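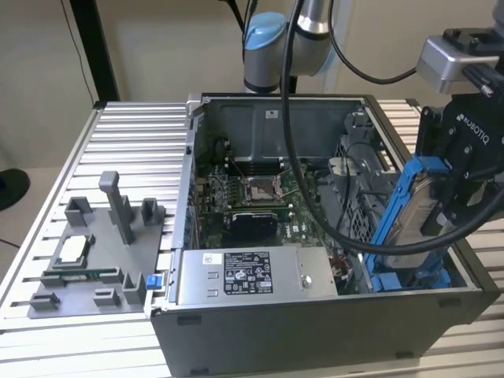

Ruoxi Xia
Cell integration, Wurnix

Re: [assembly-list] open day - what are we showing

Hi all,

quick one between meetings, sorry. Answers to Kevin below his bits.

Kevin Ní Bhriain wrote:
> Went past the bench on Wednesday and couldn't tell which demo we settled on.
> Is it still the full PC build, or just the drive? Volker told the
> Tuhiwai people they would see "a computer being put together" and
> they are bringing 16.

PC build, same order as on the sheet. Tower flat on the table, side panel off, arm comes in from above. CPU and memory get picked from the gray printed fixture left of the case. The hard drive in its blue carrier goes straight down into the bay - that's the step people will want to stand close for, so please put the Tuhiwai group on the right hand side, by the drive cage. From the left you mostly see arm and cable.

Speaking of cable. The thick black one loops right down into the case when the gripper is over the bay. I'd like it tied up higher before the open day. Gisela, do you still have the long velcro straps? The short ones are useless here.

> Also how long is one run? I need to put something on the
> schedule and Yee-man wants to know if she can talk over it.

Put 19 minutes. Drive step first if a group is late, then they have at least seen that. Yee-man can talk over all of it except the CPU, I want to do that one myself, there's always somebody who asks about bent pins and force limits and it's easier if I'm already standing there with the teach pendant.

> And do we let people touch anything?

Not in the cell. Spare blue carrier can go round, and a spare memory module if somebody finds me a dead one. No touching the fixture pls, it took Volker a whole afternoon to get the brackets lined up and I am not going thru that again.

Other stuff:
- Zanness are lending us the second screen for the wrist camera view. Needs an HDMI cable, the long one is in room 843, top shelf
- groups of 7 max at the table, the rest wait at the Jokedex stand and swap
- the program on the controller is the one called openday_b. NOT openday_a, that one still has the old bay position in it
- the screws stay manual. If asked, say so, we don't have a driver tool on this arm

Dry run tomorrow at 8, before the coffee lot arive. Need one person on the e-stop and one pretending to be a visitor. Kevin I'm assuming that's you, shout if not.

Ruoxi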